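Careers » Early Learning & Family Programs » Part-Time Openings

Play Kitchen Attendant (Part-Time)
Gál Center for Early Learning, Wistidholm Campus

The Gál Center for Early Learning invites applications for the position of Play Kitchen Attendant. The attendant is responsible for the daily setup, care, and storage of the Center's pretend-food and cookware collection, which is used by preschool groups and visiting families. The position reports to the Program Coordinator and is based at the Wistidholm Campus, with occasional shifts at the Indanen Annex.

The collection is kept in 100 numbered sets. Each set combines toy food with pots, plates, cups, and utensils, and is laid out on a tabletop before a group arrives. At the end of a session the attendant clears the table, checks the pieces against the set card, cleans them, and returns them to the correct bin. Damaged pieces are withdrawn and recorded in the inventory log.
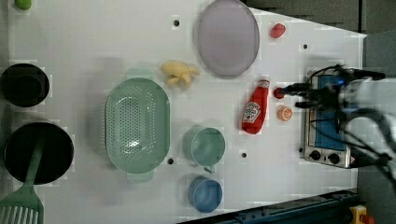 Applicants should be comfortable with repetitive sorting work and able to keep similar items apart. Colanders, measuring cups, and pans are shelved by size. Soft food pieces are cleaned by hand and stored separately from hard ones. A toaster oven, where a set includes one, is wiped down inside and out and is always the last item to be put away.

Duties
- Lay out and clear play kitchen tables according to the posted schedule
- Clean, inspect, and sort toy food, cookware, and utensils
- Maintain the inventory log and report missing pieces by the end of each shift
- Assist teaching staff in introducing kitchen and food vocabulary to children ages three to six
- Prepare loan sets for partner classrooms

Qualifications
A high school diploma or equivalent is required. Previous work in a child care, library, or museum setting is preferred. Applicants must be able to lift 25 pounds and to stand for most of a four-hour shift. Employment is contingent on a background check. Training in the Zenen inventory system is provided during the first two weeks.

Terms
This is a part-time, hourly position of 20 hours per week, beginning in August. Shifts run from 8:30 a.m. to 12:30 p.m. Paid sick leave accrues from the first day of employment. The hourly rate is stated in the application packet.

How to Apply
Submit a cover letter, a current résumé, and the names of two references to the Personnel Office, Gál Center for Early Learning, 1620 Indanen Road. Please cite Posting 2548 on all correspondence. Applications are reviewed in the order received, and the posting remains open until the position is filled.

Contact Personnel Office, ext. 2949 | © Gál Center for Early Learning | Back to top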